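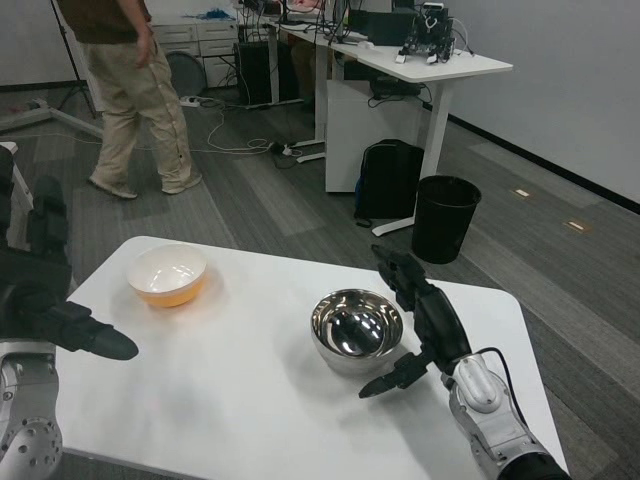
The two-bowl exercise at the demonstration table, with both hands of the robot near the bowls. (Ollville Technical Library)

Equipment Review: Jernari Remote Demonstration Kit
Reviewed for the Ollville Technical Library by Mitali Matubbar and Cornel Stanciu
July 5, 2020

The Jernari kit is sold to laboratories and training centers that wish to teach a two-armed robot by demonstration. An operator wears a pair of sensing gloves and a headset, the robot follows the operator's hands, and the session is recorded for later training. The library received the kit on loan from the distributor, Trakano, in March and used it until the end of the loan term. No payment was accepted for this review, and the kit has been returned.

The review covers the demonstration equipment and its software. It does not cover the robot, and readers should not take any remark on arm speed or hand strength as a finding about the Jernari product. Operators who took part were Ziad Hamdan and Shadi Azar of the training section. Mr. Hamdan had prior experience with remote operation. Ms. Azar had none.

What is supplied

The kit contains two gloves in the buyer's choice of three sizes, two wrist trackers, a headset, a foot pedal, a base receiver and a license for the recording software, Karam. A computer is not included. The printed guide is 91 pages long and is well organized, although the section on wrist trackers refers to a menu that the current software no longer has. The reviewers found the correct menu under "Body Setup."

The gloves are made of a thin knit material with sensors sewn along the back of each finger. They may be wiped down but not washed. Sites with several operators will want to order liners, which are sold separately, and should do so at the time of purchase. Our liners arrived two weeks after the gloves.

Setup and calibration

Installation of the software was completed in one morning. The receiver must be mounted above the height of the operator's shoulders and must have a clear line to both wrist trackers. We placed it on a shelf at first and lost the left tracker each time the operator turned. Moving it to a wall bracket corrected the fault.

Calibration is performed at the start of each session and again whenever a glove is removed. The operator holds six poses in turn while the software displays a progress bar. The fifth pose, in which the thumb is brought across the palm, failed often for Ms. Azar, whose hands are small for the medium glove. The small glove resolved the matter. Buyers should measure every operator before ordering and should disregard the guide's advice that the medium size will suit most adults.

Once calibrated, the pairing between the operator's fingers and those of the robot was good for open and half-closed hands. It was weaker for a fine pinch. The robot's thumb tended to arrive late, and operators learned to close the thumb first and let the fingers come to meet it. The software offers a thumb offset setting that reduces the delay. It is located in the advanced panel and is described in a single sentence of the guide.

The bowl exercise

Trakano provides a set of suggested lessons. The one we used most calls for two bowls on a plain table. The operator brings a hand to each bowl, takes hold of the rim, and moves one bowl toward the other. The lesson sheet does not specify the bowls. We used a polished stainless steel bowl and one with a white interior and an orange-yellow exterior, on a white table with rounded corners.

The choice of bowls proved to be of some importance to the operator. Through the headset, the inside of the steel bowl shows reflections of the room, and both operators reported that its near rim was harder to judge than that of the colored bowl. Mr. Hamdan compensated by watching the shadow on the tabletop. Ms. Azar preferred to approach from the outside, with the hand upright, and to move in sideways until the fingers were near the rim. Both methods produced usable recordings. Sites that are new to this work may wish to begin with matte bowls and bring in the polished one later.

The headset picture is clear at table distance. Depth is convincing in the middle of the view and less so toward the sides, where operators tended to stop short of an object and then correct. The guide recommends that the operator turn the head to keep the active hand near the center. With two hands at work this is not always possible, and we suggest teaching the hands one after the other until the operator is comfortable.

The foot pedal

The pedal engages and releases the link between operator and robot. It is the best part of the kit. A light press holds the arms in place so that the operator may rest or reposition, and a full press ends the recording. The two positions are distinct underfoot. On release, the arms resume slowly, with no jump, even when the operator's hands have moved some distance in the meantime.

The pedal cable is short. We routed ours under a rubber cover and recommend that other sites do likewise.

Recording and review of sessions

The loan period produced 340 recordings, of which 266 were kept after review. The greater part of those discarded were lost to operator error in the first weeks, chiefly starting the recording before the hands had settled. A smaller number were lost to tracker dropouts before the receiver was moved.

Karam presents each recording as a timeline with the view from the robot's head above it and the finger positions below. Trimming is simple. Labels can be typed or chosen from a list, and the list can be locked by a supervisor, a feature that prevented a good deal of untidiness. Export is less satisfactory. The software writes only whole sessions, so a site that wishes to send out a few selected recordings must first copy them into a new session by hand. Trakano's support representative, Tarek Srour, confirmed in writing that this is the intended behavior and that a change is under consideration.

Two further points should be noted. The software does not save automatically while a recording is being trimmed, and we lost one afternoon's edits to a power interruption. It also signs the operator out after a period without input, including while the pedal is held in its resting position.

Operator comfort

Sessions of half an hour were well tolerated. Beyond that, both operators reported tired shoulders, and Mr. Hamdan, who wears glasses, found the headset tight at the temples. The strap can be replaced with a wider one. The gloves became warm but did not slip. We adopted a rule of one break per half hour and saw fewer discarded recordings afterward.

Findings

The library recommends the Jernari kit for sites that have a two-armed robot with multi-fingered hands already in service and that can assign at least one regular operator. The pedal, the hand tracking in open postures and the timeline view are of high quality. The kit is not recommended for work that depends on a fine pinch unless the buyer is prepared to spend time on the thumb settings.

Sites with simple two-finger grippers will find much of the glove's capability unused and should ask Trakano about the handheld controllers, which we did not test.

Rating: four out of five.

Copies of the operators' session notes may be consulted at the reference desk. Requests for the calibration checklist should be addressed to Mr. Stanciu.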